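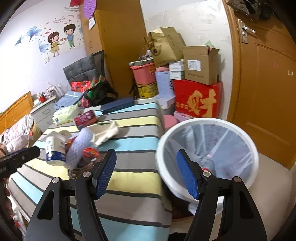
Our robotics club got to spend a day at the Zatbridge student open day in November, and I'm still buzzing. We left at 6 in the morning, did the 59 kilometres by minibus and were in the door before the coffee cart had its awning up.

The Pilach building is where the second-year projects live, so we headed there first. This year's class had one job to solve: tidying up at home. Every team started with a hand-held gripper, the kind you squeeze yourself, and used it to gather demonstrations before anything went near a motor. I love this approach! You learn so much about a grasp when it's your own wrist doing the turning.

Team Garg let us have a go. Their bench was covered in socks, tissue packs and soft bags, and our kids queued up twice. Picking up a bottle is easy enough. A crumpled plastic bag is another matter — it folds, slips and then comes along with whatever was underneath it. One of the Garg students told us they'd logged 2,188 grasps since the start of term and had thrown out 545 of them, mostly because the fingers had closed on two things at once.

Across the hall was Ruseo, a smaller project with a lovely poster about finger pads. They'd tried smooth ones, ribbed ones and a foam that fell apart by the second week (they had kept the crumbs in a jar). The ribbed pads won for fabric. I'd have liked a bit more on how they scored it, but the colour-coded charts were clear and the team were very patient with our questions.

Lunch was sausage rolls on the lawn, then the afternoon challenge, where visitors had to sort a basket of household bits against the clock. Our club came fourth and argued about it all the way home.

If you're going next year, book the afternoon session early and wear comfy shoes. Parking is at the back, past the bike sheds.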